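Home Shop Wood Care Finishes Contact

24 December 2022
by Stolia workshop desk

Drernetti Red Grain Oil, 500 ml

Back in stock after the December gap. Tinted hardwax oil for indoor furniture — tabletops, shelves, bench seats. Deep red, but the grain still reads through. Order code 2594.

Same formula as the old Tultex tin, new lid. The old lid leaked if you stored it sideways, this one doesnt. Satin finish, dries a touch darker on oak than on pine. Do a test patch first, underside of the piece is fine.

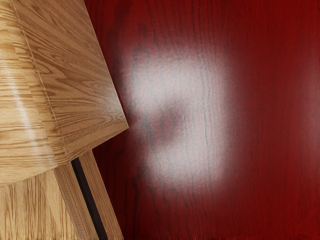

Coverage is up to 38 square feet per tin on sanded wood, less on anything thirsty. 2 coats. Thin ones. Wipe off the extra after ten minutes or it goes sticky and you'll be sanding it back. Leave overnight between coats, longer in a cold garage.

Works over bare wood and over the Picard clear base. Not over varnish or polyurethane, it just sits on top. Strip those first.

Cleanup with mineral spirits. Lay used rags flat outdoors to dry — oily rags in a pile can catch fire by themselves.

Color varies a little between batches, so buy enough for the whole job and mix the tins together in a bucket before you start. Stir from the botom, the pigment settles. Don't shake.

Ships ground only. Opened tins can't come back, sealed ones can. Brushes and pads sold seperately, see Wood Care.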